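4.2 What went wrong in the second test

In May our group (Najwa Hakim, Fadi Smadi and I) recorded 81 fruit-picking trials with the hand-held grippers. In 30 of them the finger position data froze while the fingers still moved. We did not notice this until the replay, so the policy learned to close too early and pressed the fruit hard.

The task was to lift one piece of fruit from the oval dish on the flowered tablecloth, using the open gripper in the foreground.

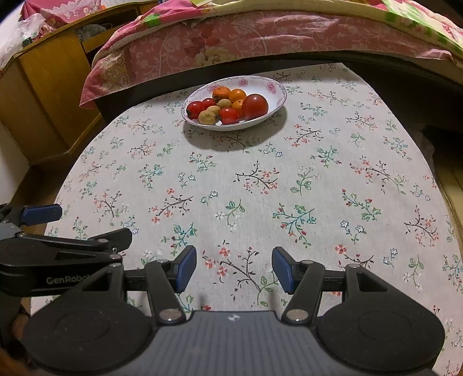 4.3 Cause and correction

Fadi found that the cable plug was loose – it lost contact when the wrist turned. We fixed it with a clip and added a check that stops the recording after 569 ms without new data. The 30 bad trials were deleted.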